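I have been promising a post on the slippers work since last May, and the draft has been sitting in a folder called "soon" for long enough that I am a little embarrassed by the name. So, a pot of coffee, February 14, 2022 (my valentine is asleep on the couch and is a dog), and let's get it written down.

If you read the earlier posts you know the setup. We collect demonstrations with hand-held grippers, the kind you squeeze yourself, and a camera on the person's head plus one on each gripper. No robot arm in the room at all. Later a policy gets trained on the recordings and runs on the real arms over at Undell, which have the same fingers bolted on the end. The attraction is that you can carry the whole kit into any room with an outlet and start recording in the time it takes to find the outlet. We call our version Stodora, and I have given up explaining where the name came from.

The question I wanted to answer was a small one. When a policy trained this way fails, is it failing because it doesn't know what to do, or because we told it the wrong thing about where the hands were? Those feel very different when you're standing there watching an arm close on thin air two inches from a slipper, but in the success column they look exactly the same. A zero is a zero.

The tracking is the part I had doubts about. Each gripper has printed markers, and the head camera looks for them, and between that and the motion sensors we get a pose for each hand at every moment. It works nicely when the hands are out in front and well lit. It works much less nicely when somebody leans over a deep container and their own forearm gets between the camera and the marker, which of course is what everybody does, me included, because that is how people look into things. You lose the marker for a moment, the sensors carry on alone, the estimate wanders off, and then the marker comes back and the hand appears to teleport. Played back at normal speed you barely notice. A policy notices!

My first instinct was to throw away every recording with a jump in it. I did this on a long evening with the radio on and felt very virtuous until I saw what was left. We had 593 demonstrations going in, and what survived the cut was mostly the easy stuff, hands high, objects on open tables, hardly any reaching down into anything. I'd cleaned out the very thing I wanted it to learn. (I have done this before with other datasets and I expect I will do it again.)

What we ended up doing is dull to describe. We kept every recording, and gave each moment a weight according to how long it had been since the head camera last had a solid look at the marker. Fresh sighting, full weight. The longer the gap, the less that moment counts in training, and when the marker comes back we go backward through the gap and spread the correction across it so there's no jump left. The smoothing-backward part I borrowed from a much older Idovell project that had nothing to do with hands, and I was delighted when it more or less dropped in. Getting the time stamps to agree between the head and the grippers took me longer than all of the rest put together, and I would like those weeks back.

Then the test. We made up 54 trials on the arms, the same start positions for each policy, a mixture of picking soft things off a table and getting things in or out of a deep container. Three policies: one trained on everything as recorded, one on my virtuous clean set, and one on the weighted version. The weighted one got 16 more trials than the plain one. The clean set did beautifully on the table and was hopeless in the container, and overall finished 2 behind the plain one, so all that evening's pruning had made things slightly worse than doing nothing. I reran it because I didn't believe it. I got the same ordering, so now I believe it a bit.

I don't want to oversell this. It's one kind of gripper, one family of tasks, and 54 trials is a number chosen by how long I can stand next to a robot before my knees complain. There's also a fair objection that came up when I showed the results at Vasconcelos, that a second marker in a different spot would fix half of this for the price of a sticker. It might! I've been meaning to try it. My guess is that you'd still have gaps, only shorter ones, and the weighting would still earn its keep, but a guess is all it is.

One more thing from the recording side, for anyone setting up something similar. Ordinary rooms are worth the trouble. Our early sessions were all at one tidy bench with one tidy light, and the tracking numbers from there were so good that they told us almost nothing. Real rooms have windows and glossy floors and furniture at odd heights, and people going about their day in the background.

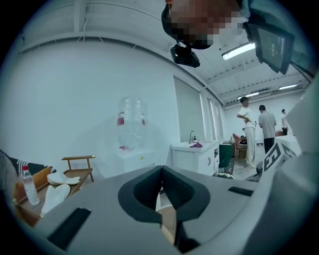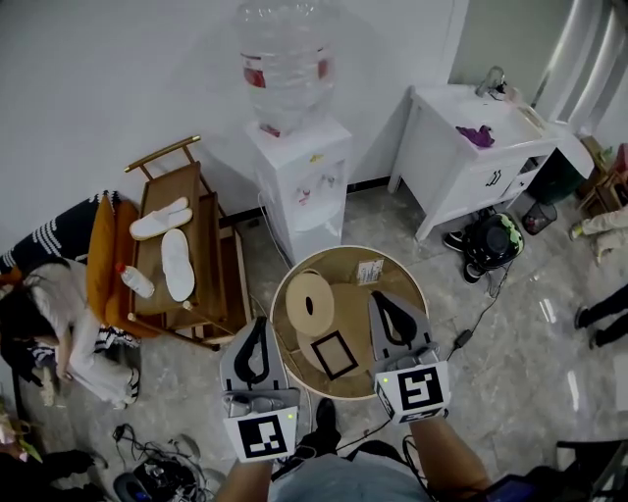

I've started keeping a little notebook entry for every place we record, just a few lines on where the light comes from, how low the person has to reach, and anything that made the tracker unhappy. It's handwritten and my handwriting is terrible, but when a batch of recordings comes out strange I go to the notebook first and the plots second. At some point it ought to become a proper form with proper fields. I've been saying so for a while now.

Next on the list is the second marker, and after that I want to see whether the weights help when different people do the recording, as we all lean in differently and I suspect the tall ones among us are easier to track. I also owe the comments section an answer about the sampling rate from two posts ago. I haven't forgotten, I just keep changing my mind. And if you've tried the backward smoothing on your own recordings and it made things worse, please write to me, I would very much like to see what the gaps look like.

Contact | © 2022 Stodora notes | Back to top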